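Frequently asked questions about the robot arm on the assembly bench
Votevcombe works, Hidley site – for everybody in assembly, kitting and repair
Last changed: September 2026

Since the first information meeting we received many questions, on paper and by talking in the corridor. We collected them on this page with the answers we have today. When an answer changes, we change the page. If your question is missing, please put it in the box near the time clock or give it to your shift lead.

General questions

Why does the company want a robot arm at the assembly bench?
In February we looked at which work in the small parts area causes the most complaints of sore wrists and tired necks. It was the sorting and laying out of parts before assembly. A person bends over the bench, picks a small piece, turns it, puts it in the right place, and repeats this the whole shift. The arm shall take over a part of this picking and placing. The assembly itself, the checking and the repair stay with people.

Is the arm already working in our hall?
No. At the moment all work with the arm is done in simulation. This means the bench, the arm and the parts exist as a computer model, and we try the movements there first. The pictures on this page come from the simulation, so please do not look for this room in our building.

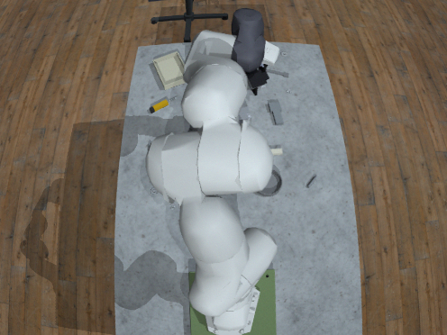 Simulated bench, view from above: the arm with its gripper, the beige tray and the yellow-handled screwdriver.

Why do you spend so much time on simulation?
A mistake in the model costs us nothing and hurts no person. We can move a tray, change the order of the parts and run the same task again. Until now 1754 trial runs were made. In 471 of them the run was stopped before the end, most often from a bad grip or because the arm came too close to something on the table. We read the list of stopped runs every two weeks, and the assembly people who take part in the reading have found causes which the engineers did not see.

Who supplies the system?
The arm program and the simulation come from Singhal, the same partner who did our conveyor controls. The work instructions on the screen will be made in Bamby, which you know already from the packing line. You will not need a new login.

Questions about jobs and hours

Will somebody lose the job?
No position in assembly, kitting or repair is cancelled with this project. This is written in the agreement with the employee representatives, and you can read the agreement in the personnel office. What will change is the content of some positions, mainly in kitting.

What changes for the people in kitting?
Today a kitter lays out all parts by hand. Later the kitter will prepare the table, start the task, watch the result and correct what the arm could not do. Small loose parts, such as rings and nuts, will stay manual work for a longer time. They are difficult to grip and easy to lose.

Will my pay group change?
It will not go down. If your new tasks belong to a higher pay group, you receive the higher one from the first day on which you do them alone. The training time is paid as normal working time.

I work part-time. Can I also take part in the training?
Yes. The training is divided in three parts, and each part is given in the morning and again in the afternoon. If both times are not possible for you, tell your shift lead and we will find another one.

Does the arm measure how fast I am?
The system records the movements of the arm and the reason when it stops. It does not record names and it does not compare one worker with another. The reports may not be used in yearly talks. This point is also in the agreement.

Questions about the work at the bench

How should the table be prepared?
We do not have the final rule yet. In the trials we use on purpose a table which is not perfectly tidy, with blocks, hand tools and small hardware between each other, as it is with us on a normal afternoon. A tray that always stands exactly in the same position would be easier for the program, but it would not be our real work.
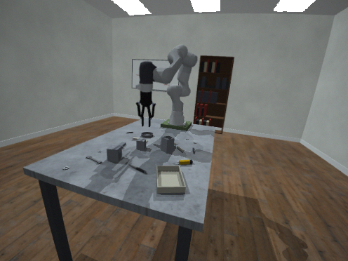 The final rule will probably say which area must stay free and which side the tray belongs on. We would like to keep it short. Several of you wrote that the marking tape on the packing line tables made more trouble than help – please send us what exactly was the problem, so we do not repeat it.

May I leave my own tools on the table?
In the first months no. The screwdriver and the wrench which you see in the simulation are there as part of the task. Your personal tools belong on the tool wall or in your drawer while the arm is switched on.

Can I reach onto the table while the arm moves?
No. Press stop, wait until the arm stands still, and then reach in. This is valid also for a very small piece and also when you are sure that the arm goes to the other side. The arm is long, and the elbow can be over one part of the table while the gripper is over another.

What do I do when the arm drops a part?
Stop the task, take the part away and look if it is damaged. A part which fell on the floor goes into the red box, the same as today. Then choose the reason on the screen and continue. You do not need to call an engineer for a dropped part. Call one if the same thing happens more than 3 times in one shift.

Will it be loud?
According to our present knowledge it will be quieter than the screw feeder. We will measure the noise at the real bench before the first shift works with it, and the values will be hung out.

Why does the arm stand at one short end of the table?
With the base at the end, both long sides stay accessible for people. We also tried the base in the middle of a long side in the model, but then the person opposite had too little space for the hands. The position is not decided forever, and the repair team has asked for one more comparison.

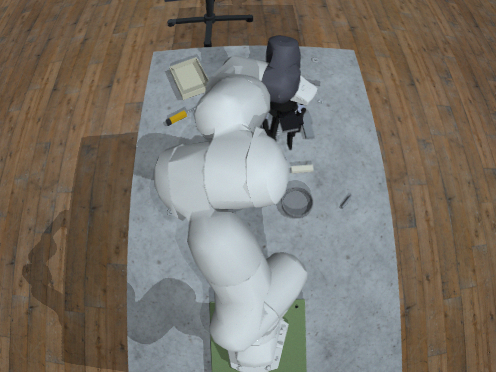

Another simulated view. The base is on the green plate at the end of the table.

Questions about training and next steps

Do I need to know programming?
No. You choose the task on the screen, start it and stop it. Who wants to learn more can register for the advanced course, where you teach the arm a new position by yourself. So far there are more people on this list than places, so we will make a second group.

I am not comfortable with this machine. Must I work with it?
Please speak with your shift lead early. For the first half year the work at the arm is voluntary, and the manual bench stays next to it. After this time we will talk again with everybody who does not feel comfortable, together with the representatives.

When will the real arm come?
We have no fixed date. First the share of stopped runs must become smaller, and the floor at the planned place must be repaired. You will be informed on the notice board and on this page at least four weeks before delivery.

Can I see the simulation by myself?
Yes. There is a screen in the training room on the upper floor, and it can be used in the break or after the shift. Write your name in the list at the door so that we know how many chairs are needed.

Where can I send a suggestion?
Use the box near the time clock or the form in Bamby under "Bench project". Suggestions can be written in any language which is spoken in our hall. You get an answer also when the suggestion is not accepted.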